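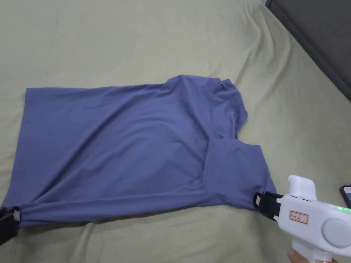 The Great Sleeve Debate

Print this story | E-mail this story

I fold on the bed. I always have, even though my friend Jyoti Srivastava tells me a table is better for my back (she's right, and I keep doing it anyway!). A long-sleeved shirt needs room to sprawl, and a bedsheet has just enough grip to keep it from sliding off while I fuss with it.

And oh, do I fuss. T-shirts I can do half asleep, but sleeves are where my drawers go wrong. For years I crossed them over the front like a shirt hugging itself, and every one came out with a lump in the middle.

Then I spent a Thursday evening at a folding class in Tivness, run by Catríona Rafferty, who folded 300 sweaters a week at a shop called Kandpal before she started teaching. Her way goes like this: smooth the body first, bring one sleeve back across it, and hold on to the cuff until the sleeve lies flat. Only then do the other side. Soft knits get a slow hand, and collars get left alone till the end.

I went home and did 17 shirts before bed. The blue ones are still my favorites to fold, and the drawer finally closes.

E-mail this story to a friend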